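Chapter 7
Sight Lines and Scale in the Small Venue

After reading this chapter, students should be able to:
describe the main seating plans used for cabaret, variety and solo shows;
mark the worst seats on a house plan before rehearsals begin;
adjust blocking, props and set height to suit a room they have not yet played.

Key terms: sight line, rake, thrust, table seating, dead seat, masking

Most of the performers who use this book will spend their working lives in rooms that hold far fewer than 1000 people. Many of these rooms were built for something else. A former net loft, a hotel dining room and a tent on a parking lot can all appear on the same tour, and a show that plays well in one may lose half its audience in the next. Chapter 6 dealt with sound. In this chapter we turn to what the audience can see.

The running case is Skudside, a harbor cabaret with 114 seats. It has a flat floor, a stage 10 inches high and two iron posts that hold up the roof. Its technical manager, Bindu Annamalai, keeps a house plan on which every seat behind a post is shaded. Visiting acts receive the plan with their contract. We will come back to it in the exercises.
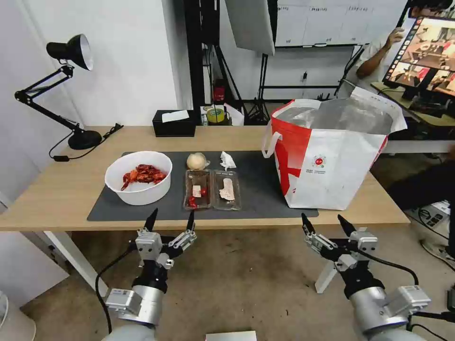
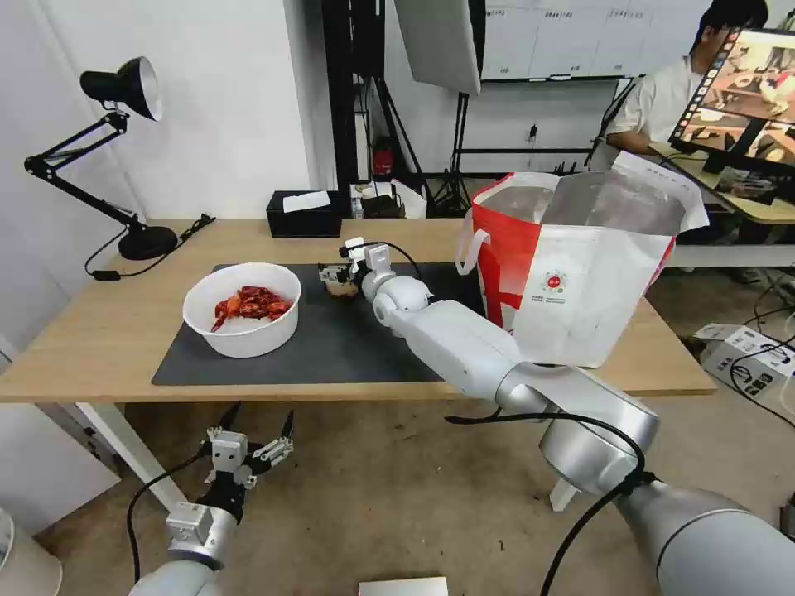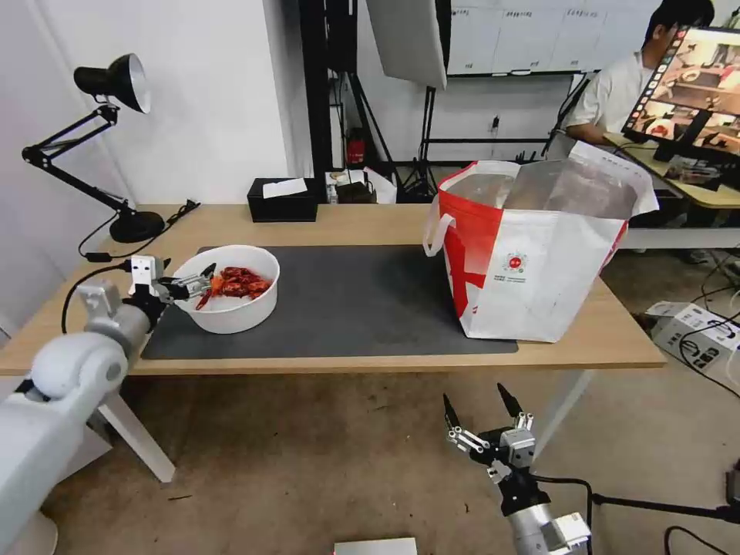
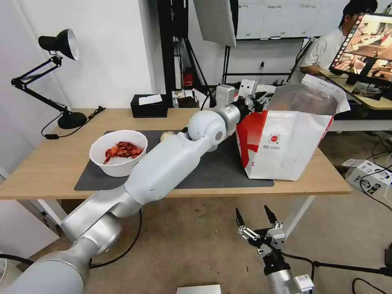 A flat floor punishes small detail. With no rake, each row looks through the heads of the row in front, and anything that happens below the performer's waist is lost from the third row back. The usual answer is to raise the action, but height alone does not help if the object cannot be picked out from its background. Color does a good deal of that work. Red food heaped in a white bowl on a dark gray mat can be read at a distance, where the same food in a brown dish on a brown tabletop would not be. Test each hand prop from the farthest shaded seat on the plan, under show lighting, with someone sitting in front of you.

Table seating brings its own problems. Guests at round tables sit at every angle to the stage, and at least one person in each party begins the evening with their back to it. They will turn their chairs once the show starts - allow for this when you measure the aisles. Servers cross the room during the first number in most houses. Find out when service stops, and do not place quiet business before that point.

The second half of the chapter looks at larger rooms. Laxdal, a touring musical comedy first made for Skudside, later moved into a hall of nearly 2000 seats. The director kept the script and the songs and changed almost all of the blocking. Section 7.4 sets the two versions side by side, with the floor plans for both.

7.1 Reading a House Plan

A house plan shows the stage and the seating from above, drawn to scale. Start by finding the center line, which runs from the back wall of the stage to the back wall of the house.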